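3/29/18

So I've been at the new gig for a while now and my sister keeps asking what I do all day. My usual answer ("I teach a robot to put bags on a scale") gets a laugh and then a change of subject, so I'm going to write it down properly and just send her the link.

The short version: I gather examples. The robot has two arms and two hands, and the software that runs it learns from recordings of the job being done right. Or done mostly right. Somebody has to make those recordings, and that somebody is me, five hours a day, in a headset and a pair of gloves that smell like the inside of a bowling shoe. I move, it moves, everything gets saved, and at the end of a run I press a foot pedal and type a little note.

The task we're on right now is called Gellwood. All our tasks get names like that, don't ask me why, the last one was Cheetham and it was all about folding towels. Gellwood is parcel weighing. Pick up a bag, put it on the scale, let the numbers settle, take it off again, put it in the crate or on the belt depending on the run. You could teach a bored eight-year-old to do it in one minute flat. I'm at 241 good runs and the thing still fumbles like it's wearing oven mitts.

Part of it is that plastic bags are just awful. A box is always the same box. A bag is a different shape every single time you touch it, and if you grab it too low all the weight swings out to one side, and if you grab it too high you're holding a pinch of plastic and praying. I spent my first few days grabbing everything as neatly as I could, the same fold, the same angle, very proud of myself. Then the training folks looked at my stuff and told me (nicely!) that it was too tidy. The robot had learned one perfect grab and had no clue what to do when the bag was lying any other way.

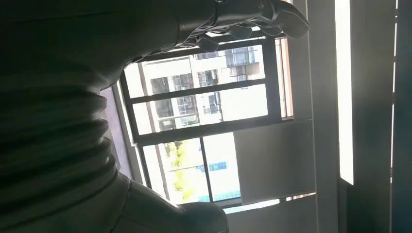 So now I mess things up on purpose. Before each run I toss the bags around, flip one over, squash one, shove the crate a few inches. I keep a list on an index card so I don't fall into habits, because you do fall into habits, it's kind of scary how fast. My card says things like "far side, label down" and "two touching" and "start with the other hand." When I've been through the card I shuffle the order and go again.

The notes matter more than I figured they would, too. Each run gets a grade. Clean, usable, or toss. Clean is easy. Toss is easy too (I dropped it, I sneezed, I leaned on the pedal). The whole fight is over usable. Say I miss the bag on the first try, back off, and get it on the second. My instinct was to throw those out, and that was wrong! Those are some of the best ones we've got, since they show how to recover from a bad grab. But if I miss and then wander around in the air for a while deciding what to do, that one goes. It'll learn the wandering. I know this because it did learn the wandering, and I had to sit there and watch my own dithering played back at me by a machine.

We use a program called Odeo for the playback and grading. It lets you scrub through all the cameras side by side, the one up at the head and the ones on the wrists, and I have a love-hate thing going with it. Love: I can trim the start and end of a run with two keys. Hate: if you type a note and click away before it saves, the note is gone, and I lost 15 of them before lunch one day and had to go for a walk.
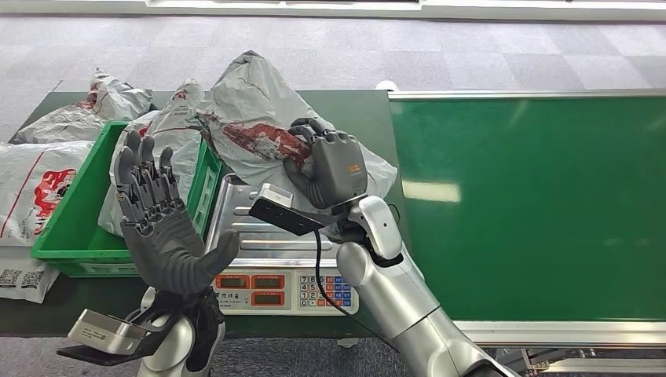
The thing I'd tell anybody starting out is to slow down at the grab and speed up everywhere else. I had it backwards. I'd creep across the table like I was defusing something and then snatch at the bag when I finally got there. Now I get over to it at a normal pace, settle, close the hand, wait a beat, lift. The wait is important. Without it you get recordings where the arm starts going up while the fingers are still coming together, and the robot figures those two things are supposed to happen at once. You can guess how that ends for the bag.

Also, let the scale settle. I got so used to the rhythm that I started pulling bags off early, and we had to throw out 59 runs from one stretch. That one stung. There's a sticky note on my monitor now that just says WAIT.

The wrist cameras were another surprise for me. I'd been thinking of them as sort of a bonus, but up close to the bag they're doing a lot of the work, and they see all kinds of stuff the head camera doesn't. Windows, mostly. You lift an arm and turn the wrist over and suddenly it's all daylight. I was told to leave those moments in, and fine, but I still go back through the wrist views every afternoon to see how much of a run is bag and how much is sky.

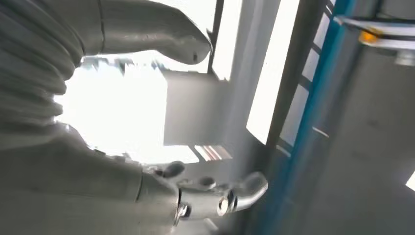
## What's next

We're supposed to wrap up Gellwood by June and then start on Stekudmont, and all I know about Stekudmont is that it involves lids. Lids! I've been practicing on jars at home, slowly, with a pause before I twist. My husband has asked me to please just open the pickles.

A few things I want to try before then:

- Shorter sessions. My grabs get sloppy after six or so bad runs in a row, and I'd do better to stop and get coffee than push on through.
- More left-hand starts. I'm right-handed and boy does it show in the data.
- Grading the next morning instead of right away. I'm way too forgiving when I remember how hard a run was.

If any of you do this kind of work, I'd love to hear how you handle the in-between grades. Leave me a comment. And if you have a trick for getting the smell out of gloves, leave me that first.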